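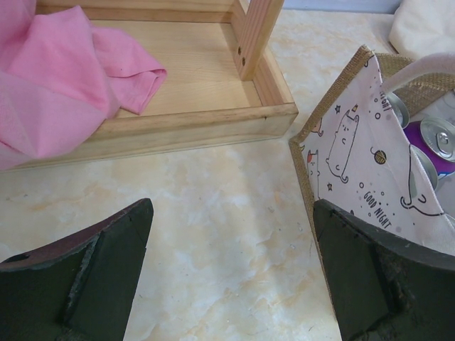
Running a bookmark swap by post: project report
Arsalan Shaikh and Chutima Nilsuwan
Community and Events module, Vedstead College

Background

We were asked to plan and run an event for people who don't normally meet. Most of our year chose a quiz. We chose a handmade bookmark swap by post, partly out of interest and partly on the theory that an event with no venue can't have a problem with the venue. The second part of that held up quite well. Other things went wrong in its place.

A swap is simple on paper. You sign up, you are given the name and address of a partner, you make something, you post it, and something comes back. Chutima had done several before and owns a shoebox of the results. Arsalan had never done one and was put in charge of the rules, so that they would be written by someone who needed them explained.

We called it Vilo, after Chutima's grandmother's cat. The name has no deeper meaning, although our first draft claimed that it did and our tutor asked for a source.

Planning

We invited students and staff at Vedstead and at Beaudoin, our partner college in Jeloton. There was a short form asking for a name, a postal address, any allergies to glues or scents, what the person liked reading, and anything they would rather not receive. The last question was the most useful by a long way. People who had no opinion on what they wanted had very firm opinions on glitter.

90 people signed up. We had told our tutor we would be pleased with a third of that, and had bought stamps for our own letters on that basis.

The rules went through several versions. The final one said:

Make one bookmark by hand. Paper, card, fabric, thread or ribbon are all fine.
It must fit in an ordinary envelope and be flat enough to shut a book on.
Write your partner a note of at least 2 sentences.
Post by the last day of the fortnight. If you can't, tell us before then.
Do not send food.

The food rule was added after an early sign-up asked whether a flapjack counted as flat.

Matching partners

We ran two rounds, one in October and one in November. Both rounds used direct swaps, where the two partners send to each other. The alternative is a ring, where A sends to B, B sends to C and so on. Rings are fairer when one person drops out, as only one other person misses out on a parcel and the dropper can still be embarrassed by receiving one. We chose direct swaps anyway for the sake of the notes. It is odd to write a friendly letter to someone who is busy writing to somebody else.

For the first round we matched people by what they liked to read. This took Arsalan a whole evening and produced a chart he is still proud of. It also matched the crime readers with one another, and the crime readers made a great many bookmarks with knives on. For the second round we drew names out of a mixing bowl, with the single condition that partners came from different colleges where possible. The bowl took ten minutes and we had fewer complaints. We have tried not to draw a lesson about the value of hard work.

What happened

The making went well. We held a drop-in session at lunchtime in the Vedstead library with card, thread and a borrowed hole punch, mainly aimed at people who had signed up in a burst of confidence. Several of them asked if a bookmark could be just a nice strip of paper. We said it could if they put some thought into the strip.

The posting went less well. The envelope rule said "ordinary", and we had not foreseen how many people would own an envelope they considered ordinary that the post did not. Tassels were the main trouble. A thick tassel turns a letter into something dearer, and a few partners were invited to collect their gift from the sorting office and pay the difference.

Over the whole project our shared inbox received 196 messages. Most wanted to know where their bookmark was. A fair number wanted to know whether it was too late to post theirs, and in a couple of cases these were two halves of the same pair, writing to us within an hour of each other. We forwarded nothing and simply told each of them to be patient, which was true advice for one and a hint for the other.

Late and missing swaps

In Chutima's earlier swaps there had been "angels", people who agree to make a spare for anyone whose partner goes quiet. We asked for angels on the second form and had 5 offers. One angel made hers on the day of signing up and wrote twice to ask if anyone had been let down yet. We were glad to be able to use her in the end.

We did not publish a list of people who failed to send. Some swap groups do, and it clearly works, but these were people we would meet in the canteen.

What we would change

We would give the envelope size in centimetres. We would ask for a quick message when something is posted, and another when it arrives, so that the inbox is full of news instead of questions. We would recruit angels before the first round. The gap between rounds should be longer, as a few keen people were waiting for one bookmark while making the next, and the tone of their notes suffered.

We would also split the work differently. Chutima answered nearly all the messages because she was good at it, and Arsalan redrew the chart.

Feedback from Beaudoin asked for a spring round with a theme. The suggestions so far are weather, birds, and "no knives". The form is ready, and the bowl has gone back to Arsalan's mum, who would like to be asked next time.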